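Part 3: Setting up the Nuvmont countertop water filter

Okay, you've got everything out of the box and the hose is the right length (if it isn't, go back to Part 2, I'll wait!). I've set up three of these now, one for me, one for my neighbor Anum Bajwa and one for my mother-in-law, so these are the steps in the order I do them and not the order on the folded sheet.

1. Unscrew the aerator from your faucet. Mine was stuck solid, so I wrapped a rag around it and used pliers.

2. Check that the old rubber washer came out with it. Mine stayed up inside the faucet and I chased a drip for an hour.

3. Screw the diverter valve on by hand. Snug is fine, please don't crank on it.

CAUTION: Cold water only through the filter. Hot water ruins the cartridge, and a new one cost me $23.

4. Rinse the cartridge under the tap, then drop it into the housing with the arrow pointing up. Close the lid until you feel it click.

5. Push the hose onto the diverter and pull the lever toward you. Open the tap slowly, about a quarter of the way! 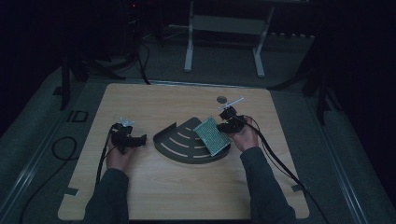
Why is the first water gray?
It's carbon dust from the new cartridge, and it clears after a few minutes of running. I catch mine in a bucket and give it to the tomatoes.

6. Let the water run for ten minutes. Tip the housing side to side a couple of times while it's going so the trapped air gets out (it'll sputter, and that's fine).

7. Shut off the tap and run a dry paper towel around each joint. If you find a wet spot, take that joint apart and reseat the washer before you tighten anything.

NOTE: If the lever feels stiff, a tiny dab of food-safe silicone grease on the O-ring sorts it out. Tala Saliba at the hardware store sold me a little tub and I've barely made a dent in it.

8. Write the date on the sticker under the lid. I change my cartridge every April, but our water is pretty soft, so go sooner if the flow drops off or the taste comes back.

Leave the lever pushed back when you're washing dishes. Part 4 covers cleaning the housing, and you'll want an old toothbrush for that.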